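How to Descale a Kettle Without Falling Out With It
Posted by Ilídio Antunes, Apr 14, 2020

Cenwood has hard water. I moved here in March with a perfectly clean kettle, and it now sounds like someone shaking a bag of gravel.

You will need white vinegar or citric acid, a jug and an open window. Citric acid smells of nothing. Vinegar smells of chip shop, and will do so until bedtime.

1. Unplug the kettle and let it cool. Tip out whatever is in there, flakes and all.

2. Half fill it with water and stir in three teaspoons of citric acid. If you're on vinegar, go for equal parts vinegar and water.

3. Bring it to the boil, switch it off and walk away.

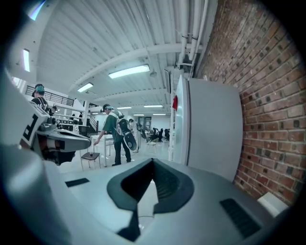
4. Leave it for 13 minutes. My aunt swears by a whole night, but she also irons tea towels.

5. Pour it down the sink and wipe the inside with a soft cloth. Wire wool is for people who want a new kettle.

6. Fill, boil and empty it again. Do this twice if you used vinegar, or your guests will ask where the cod is.

The little mesh filter in the spout usually pulls out. Soak it in a cup of the same mixture for five minutes, then go at it with an old toothbrush. Label the toothbrush.

Comments (1)

Haddad: Does this work on a shower head?

Ilídio: Yes, but skip the boiling.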